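The Black Shoe

By the time the kettle in the upstairs kitchen had clicked off, Shuk-fan Lu had already decided that the trouble was in the planner, and she came down to the lab at Grisbridge with two mugs of tea to tell Hoi-yan Kao so, as kindly as she could.

"It's not the planner," said Hoi-yan, who had written the planner, and who had been looking at the same log since lunch.

They had named the program Jemlow, after the village where Hoi-yan's grandmother had kept a shoe repair shop with a green door and a bell that never quite rang. It had one thing to do, which was to look at a shoe, work out where the opening was, choose a place to take hold of the rim, and lift. On a good day it took 3 seconds to make up its mind. Since July it had been having a great many bad days, mostly with dark shoes, and Punell wanted to see it working on 27th September.

"Show me what it sees," said Shuk-fan, and she pulled over the stool with the wobbly leg.

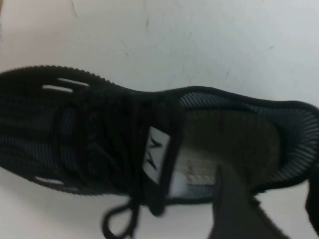 "All right," she said, after a while. "So where does it think the opening is?"

Hoi-yan turned on the overlay. A green outline wandered along the collar very nicely, the way a finger might trace the edge of a bowl, and then it reached the laces and lost its nerve. Black lace, black tongue, black shadow – the outline simply swallowed the lot. Jemlow believed that the shoe was open nearly all the way to the toe, and it was very sure of itself, too. It had given the mask a score of 87.

"Oh, you poor thing," said Shuk-fan, and Hoi-yan was not certain which of them she meant.

They drank their tea. Then Hoi-yan, who hated to throw anything away, dug out the old depth check she had written in her first winter there and had been told, rather firmly, to remove. It was slow and a bit clumsy, but it knew a hollow from a shadow. She put it in between the mask and the planner, changed 2 lines so that the two would speak to each other, and started a replay of the afternoon's log.

The outline came creeping back along the collar. At the tongue it stopped, thought about things, and turned for home.

"My grandmother used to put her whole hand inside," Hoi-yan said. "Before she even looked at a shoe. She said looking came second."

"You might put that in the comments," said Shuk-fan, and went up to see if there was any cake.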